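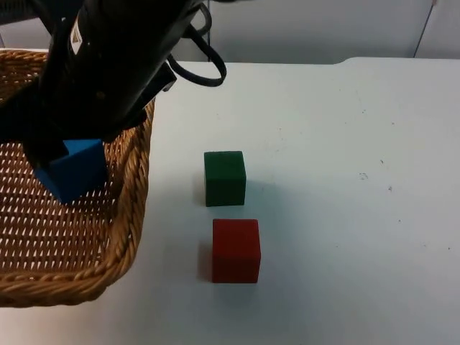
Slide 1 — Keeping the block cell alive

Hi, quick intro, don't read the slide. Talk is upkeep only. One arm, one table, one basket. Not the learning side, that's the session after lunch.

Say what the job is: blocks start on the white table, arm puts them in the basket, someone puts them back out, go again. Blue, green, red. Order doesn't matter to the arm, matters to us for the log.

Cell is the one at Kiltbridge. We call it Hina. The other cell (Skellolex) gets one mention on slide 6 and that's it.

1,973 cycles on the counter when I made these slides. Will be more now. Say it once, move on.

Slide 2 — Table first

People want to start with the arm. Start with the table.

Wipe down before power on. Dry cloth, then damp, then dry. White top shows every scuff and speck, good, leave it white. We had a grey mat for a month and lost track of what was dirt and what was wear.

Marks that don't wipe off — circle them on the paper map taped inside the cabinet door. Sounds fussy. The top-down check once took a dark speck for a block corner and the arm went for it. Closed on nothing, pushed into the table, tripped the force limit. Twenty minutes gone.

Check table hasn't walked. Two tape corners on the floor, feet inside the tape. If its moved, stop, redo slide 4 before anything else.

Slide 3 — Basket

Slow down here, most questions come from this one.

Wicker, shallow, braided rim. Why wicker? Blocks don't bounce out and it was on the shelf. The plastic tub we tried first was loud and the blocks skated.

Problem with wicker is it's not square and not stiff. Rim bulges. Each basket is a bit different. So:

Basket always goes on the left, long side along the marks
Same way round every time, thread tag to the back
Push down on the rim at the corners, if it rocks, swap it
Look for loose strands sticking up, snip flush, don't pull

Release height is set off the basket floor, NOT the rim. Gripper goes in over the rim, down inside, lets go just above the weave. Set it too high and the block tips and rolls to one side, then the next one lands on top of it. Too low and you press the block into the weave and the fingers drag it back up a little when they open.

Our number is 10 mm under the block. Was 5, too tight for a floor that sags.

New basket = measure floor height again in the middle and near the rim. Write it on the sheet. Nobody does this the first time.

(if running late skip to slide 4 here)

Slide 4 — Fingers and tilt

Flat, square fingers. Simple, easy to clean, easy to replace. Downside: a block can sit in them at an angle and still be held fine.

Ask the room: is a tilted block a fault? Usually half say yes.

Answer — not by itself. It drops a short way into a basket, it can be tilted. It's a fault if the tilt is the SAME way every time on every block. Then look for:

one finger worn or dirty on the inside face
finger screws loose on one side
pick point off center, so it grabs near an edge
table moved (slide 2 again)

Do them in that order, cheapest first. Cleaning fixes most of it. Alcohol wipe on the inside faces, let it dry, close the gripper on a strip of paper and tug. Paper should hold evenly both ends. If one end slides out, check the screws before you touch any settings.

Please don't fix a mechanical problem with an offset. We did, twice. The offset is still right until somebody tightens the screw, then everything is wrong the other way and there's no note of why.

Re-teaching the pick point: jog down slow over one block, close by hand, watch whether the block shifts as the fingers meet. Shifts means you're off. Back up, nudge, again. Do it for a near block and a far block, not just one. Near and far disagreeing means the table is tilted or the base bolts want looking at.

Slide 5 — Cables

The loops near the top of the arm. They stand out over the table and people hate how they look and want to zip tie them flat.

Don't. The slack is for the joint. Tie it flat and it pulls at full reach, and you get a dropout that comes and goes, worst kind to find.

Weekly check:
Move arm by jog to furthest table corner, look at the loop, should still have a curve in it
Then to the basket, folded in, loop should not rub on anything or swing low enough to catch a block
Run a hand along it power off, feel for flat spots or a nick in the jacket
Connector finger tight, then stop

We replaced one cable at Hina. Symptom was gripper not opening over the basket, only over the basket, fine everywhere else. Spent a whole morning on the gripper. It was the bend at the joint. Tell this story, it lands well, keep it short.

Spare cable on the hook, labeled. When you use it, order the next one that day.

Slide 6 — Blocks and light

Painted blocks chip at the corners. Chips end up on the fingers, then see slide 4. Swap a block when you can see bare material, don't wait.

Light from one side only is OK so long as it's the same side. Shadows fall the same way, checks stay happy. Skellolex has a window and they redo thresholds every season. Blinds are cheaper.

Leave a gap between blocks when you reset, wide enough for a finger each side. Two touching = arm takes both or neither.

Slide 7 — The log

One sheet per basket. Columns: cycles, drops, what you touched. Last column is the one that counts.

63 drops logged so far. Most were before the release height change, so don't let anyone divide 63 by the total and quote it. Show the Kołodziej sheet layout here, it's the one we copied, has the extra line for screws.

If you changed two things at once, write down both. then change one back and see.

Slide 8 — Start of day, whole thing

Table wiped, feet in tape
Basket on marks, not rocking
Fingers clean, paper test
Cable look at far corner
One block by hand at slow speed, all the way into the basket
Then go

Takes me under ten minutes. Leave this one up for questions. Printouts of the sheet are by the door, bring extra, ran out last time.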